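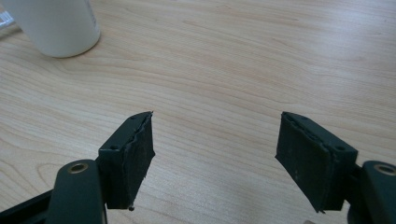
Water rings and a dull patch on a secondhand table – sand it or leave it?

Posted in Home & Furniture

tam_ong

Hi all. Bought a table in July from a moving sale, pale wood, pretty grain, no brand on it anywhere that I can find. Looked fine in the seller's garage. Got it home under the kitchen light and there are three white rings near one end plus a dull patch where I guess somebody always sat. Also a bit sticky in that patch, even after dish soap.

Seller said "solid oak, just oil it once a year." My brother in law took one look and said no way that's solid, don't put a sander on it, you'll go straight through. So now I have two opinions and a sticky table.

What I've tried so far:

dish soap and warm water, twice
a bit of vinegar in water (smelled bad, did nothing)
mayonnaise on one ring overnight, becuase the internet said so. Ring is maybe fainter? Could be wishful thinking

I have a palm sander and some 120 paper left over from a door. Never refinished anything bigger than that door, and the door came out blotchy. We eat at this thing every day so I can't have it out of action for two weeks. Two kids, lots of juice.

Questions really are: how do I tell what it's made of, how do I get rid of the rings, and is oil a good idea or will it make the sticky part worse. Budget is small. Thanks in advance.

Tâm Ông

3 replies

Manwood

Put the palm sander away for now. 120 on a thin face is how you end up buying another table.

First work out what you've got. Get under it with a flashlight. Look at the underside and at the edges, end edges especially.

If the grain on top carries on over the end and you see end grain there (little dots and short dashes, like the end of a cut log), it's likely solid. If the top grain stops dead at a line and the edge has its own strip stuck on, it's veneer or laminate. Underside a totally different color or pattern, same story. Any mounting holes under there? Look inside one. Crumbs of pressed wood in the hole tells you plenty.

Veneer vs laminate: veneer is real wood, just thin. Laminate is a printed sheet with a hard plastic layer. Look for a repeat. If the same swirl shows up again a couple feet along, exactly the same, it's printed. Real wood doesn't do that. Well, two sheets cut from the same log can look very close, but there'll be a seam between them.

Other test, a drop of water somewhere hidden. Leave it ten minutes. If the spot goes darker, the wood is drinking and there's not much finish left. If it just sits there as a bead it's sealed or it's plastic. Dry it off after, obviously.

Why it matters – white rings usually mean moisture stuck in the finish, and those can often be got out. Black rings mean it went through to the wood and that's a bigger job. You said white, so good news. But laminate doesn't really get white rings the same way, so if it turns out to be laminate then what you have is probably residue or heat damage. Residue cleans off. Heat damage you live with, or buy a runner.

For white rings on a real finish, in this order, stop when it works:

Hair dryer on low, keep it moving, a few minutes. Finish should get warm, not hot.

Iron on low, no steam (empty the water out!!), clean cotton cloth folded twice between iron and table. Press five seconds, lift, look. Repeat. Don't walk away from it.

Plain white toothpaste, not gel, on a soft cloth, with the grain, gently. It's a mild abrasive so it'll change the shine a little. Wipe off well.

The mayo thing is just oil. Sometimes it helps, mostly it makes a sandwich smell.

Sticky patch – that's skin oil and old polish softening the finish, if it's real finish. Try mineral spirits on a rag, window open, hidden spot first. Brown gunk coming off on the rag is what you want to see. If the finish itself starts dragging or going gummy then stop, that part has had it. Lay the rags out flat outside to dry, don't ball them up in the trash.

No oil till you know what it is. Oil on sealed wood or laminate just sits on top and you'll have a sticky whole table instead of a sticky patch.

If it does have to be sanded and it's veneer: by hand, 220 at the coarsest, with the grain, a few strokes and check. Veneer on newer tables can be thinner than a credit card.

dutbridge_dee

Sand it!! I did mine with a belt sander from the rental place and it came up beautiful. Took one afternoon. Then two coats of poly. Dont overthink it

(edit – mine was solid maple from my grandfather, so maybe check that first like the other person says)

Ekow

Agree with the first reply, mostly. Going to disagree on toothpaste, I find it leaves a haze on anything satin. Use a drop of furniture paste wax on 0000 steel wool, rub very lightly with the grain, then buff. The wool has to be the four zeros kind, the stuff under the sink for pans will wreck it. And not on laminate, ever.

Also your seller might not be lying. Plenty of people say oak when they mean "looks like oak." Doesn't matter, don't chase them for it.

If it's dull but otherwise sound you may not need to do anything past cleaning and waxing. Wax is forgiving. Put it on after dinner, buff before bed, eat breakfast on it. You do have to redo it a couple times a year with kids. Poly is tougher for juice, but then you're into drying times and dust and the table is out of use for days, plus it needs a good while after that before you put hot plates down.

If you ever do get to sanding: your door came out blotchy probaby from skipping conditioner, or from leaving sanding swirls in. Go 150, 220, vacuum, wipe, then look at it with a lamp held low from the side. You'll see every swirl. On 220 I stop. People go up to 500 or even 1000 but that's for between coats or for showing off, and stain won't take right on wood that slick.

Coasters. Felt under the fruit bowl.

tam_ong

Ok update, went under there with my phone light. Edge strip is separate, you can see the line, and there's a hole by one leg that's all crumbly inside. So brother in law wins, he's going to be unbearable. Water drop beaded up and stayed a bead.

Couldn't find a repeat in the pattern but the kids are still looking, they've made it a game.

Did the mineral spirits on a corner first, then on the sticky bit. SO much brown. Rag was disgusting. It's smooth now, still a little dull but nobody would notice except me. Two of the rings went fainter after the hair dryer, third one didn't budge. Will try the iron tonight once the kids are asleep.

Not oiling, not sanding. Thank you both, and dee too I guess.

Manwood

Rings going faint from heat sounds like veneer with a real finish on it. Keep the iron low and the cloth thick. If that third one is stubborn give it a rest overnight between tries.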